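Report on the Spring Seminar on Household Credit, Covthorpe

The annual seminar on household credit was held in May at the Sovora Hall of the Covthorpe School of Commerce. It was organized by the Lending and Savings Circle of the school, of which I have been a member for 2 years, and I have been asked by several colleagues who could not travel to set down an account of the proceedings on this blog. The theme chosen for this year was "Small Loans and the Family Budget". A total of 481 participants registered, of whom 449 attended.

The program commenced at 9.30 in the morning with a welcome address by the head of the department. She thanked the management of the school for its support and introduced the theme. In her remarks she observed that students of finance spend a great deal of time on the balance sheets of large companies and very little on the accounts of an ordinary home, although most of them will be asked for advice on the second long before they are trusted with the first.

The opening lecture dealt with the pricing of short-term loans. The speaker took as his example a loan of $1000, repaid in equal monthly installments over one year, and worked out the cost under a flat rate and under a reducing balance. Many in the audience were surprised by the gap between the two. Under the flat rate, interest is charged on the full amount until the last payment, even though the borrower has by then returned most of the money. He advised that every borrower should ask for the total amount payable in writing before signing, and should compare lenders on that figure alone.

He then turned to fees. Processing charges, late payment penalties and bundled insurance were each taken up at some length. I found the part on bundled insurance the most useful portion of the morning. The speaker did not oppose such cover as a matter of principle – he carries it on his own mortgage – but he was firm that it must be offered separately and that the customer must be free to decline it.

After a short tea break, the second session was presented by two representatives of Wititz, a savings cooperative that has served the district for many years. They explained how applications are assessed where the applicant has no formal salary. Rent receipts, utility bills and a record of regular deposits are all taken into account. The cooperative requires six months of deposits before a first loan may be considered, and one of the representatives acknowledged that this rule is not popular. It was nevertheless their experience that members who had completed the waiting period were better prepared for repayment, as the habit of putting money aside each month was already in place.

Lunch was served in the courtyard.

The afternoon was given over to a panel discussion on budgeting tools. Members of the Circle had tested Gape, a budgeting program used in our second-year course, and presented their findings. The program was considered clear and easy to learn. It was felt, however, that irregular income is not handled well, and that a household paid by the day or by the piece would have to enter its figures in a somewhat artificial manner. A paper ledger was proposed as an alternative, and the discussion on this point was lively.

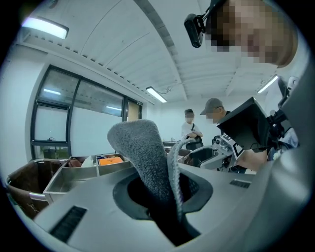 Esther Lema asked the panel whether any tool, on paper or on a screen, could help a family whose expenses exceed its income in every month of the year. She noted that a budget may show the shortfall very clearly and still leave it exactly where it was, and that in such cases the conversation ought to begin with the lender and the terms of existing debts.

The panel agreed with this view. It was suggested that early contact with the lender often leads to a revised schedule, while silence leads to penalties. The moderator added that the school's advice desk can help residents draft a letter of this kind free of charge.

The seminar closed at 4.15 with a vote of thanks. The lecture notes, including both repayment tables, may be collected from the department office until the end of term.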